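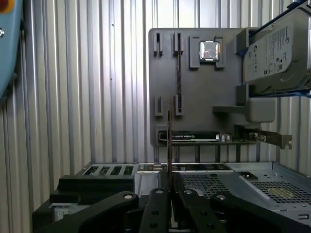
Skellach parts-handling cell: a review from the people who work next to it

Verdict up front: 3 and a half stars, and I would fight anyone who offered four.

I run the second bench at a refurbishing shop. Old office computers come in by the pallet, get stripped, tested, wiped, refilled with whatever memory and drives still have some life in them, and go out to schools and dentists. Last July the company bought a Skellach cell to do the refilling. The brochure promised it would "free staff for higher-value tasks." I have been waiting for mine with interest.

What you get for the money is an arm, a two-finger gripper with a camera near it, a controller that hums in B flat, and a software package called Trarkura. You do not get the fixtures. Skellach assumes you have those, the way a cookbook assumes you have a stand mixer. We ended up designing our own board, printed in gray plastic, with a holder for each kind of part the arm is supposed to pick from. Memory sticks stand upright in clips, the processor sits between two brackets, the drive gets its own holder with blue edging. It took 26 versions to get there. The first few are now coasters, and pretty good ones.

Setup

Skellach says five days. We took 42. Some of that was our fault (the bench wasn't level, and hadn't been since before I was hired) and some of it was Trarkura, which asks you to name every single part position and then won't let you use spaces. One of our memory slots is called LEFTUPPERNO2REAL and will be until the building comes down.

The manual is fine on bolting things together. On teaching the arm a new part it is two pages long and one of them is a warning. Budget for the training course. We went to Menon Automation for ours, and the instructor was patient with a room full of people who had mostly come to find out if they still had jobs.

In use

Memory is the hard part. A stick is thin, it wants to go in straight, and a human thumb knows when it has seated in a way that I couldn't explain to you over a beer. The cell had to be taught that with force limits, and every brand of board we see seems to want its own. Once a recipe is dialed in, it works steadily and doesn't wander off to look at a truck in the parking lot. Until it's dialed in, you stand there with your hand near the stop button like a parent at a swimming pool.
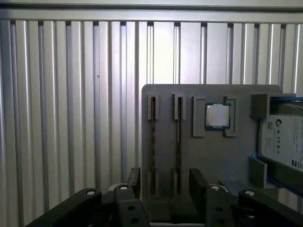

The fixture board from the gripper's side, with memory, processor and drive in their holders.

Changing over is where it loses its first star. If a pallet of matching machines comes in, wonderful, the cell earns its floor space. If it's a mixed load, and ours usually are, somebody has to pick recipes, swap holders and reload the board. Our old method for a mixed load was to open the case and look.

Noise is low. Speed is about what you'd get from a careful new hire in the first week, except that the new hire gets faster.

What it did to the job

Let me be fair. My wrists feel better. Pushing sticks into sockets all day is a lousy thing to do to your hands, and two people on my shift had braces before the cell showed up. Neither wears one now. If Skellach put that in the brochure I'd have been a lot friendlier from the start.

No one was let go. What happened is that the work changed shape. I used to build machines and talk to the person across from me. Now I load parts, clear faults and read a tablet, and the person across from me is on the other side of a safety fence. We've taken to saving up our conversations for lunch, where they come out all at once. Two of us got a new title, "cell technician," and a small raise that arrived a good while after the title.

The part I didn't see coming was the counter. Trarkura logs every pick, and the total sits on a screen by the time clock. It read 3979 at the end of the first full month. Management loves that number. There was never a screen for what we did by hand, so I can't tell you if it's any good.

Compared with the Vammont

We had a Vammont unit on loan before we bought. Its software is nicer and lets you use spaces. The gripper felt clumsier on thin parts, though, and the service contract made our manager go quiet for an afternoon. For drives and graphics cards I'd take the Vammont. For memory, the Skellach.

Buy it if your work comes in big matching batches and someone's wrists are giving out. Ask the bench people before you sign, and ask them again where the fence should go. Ours currently blocks the good microwave.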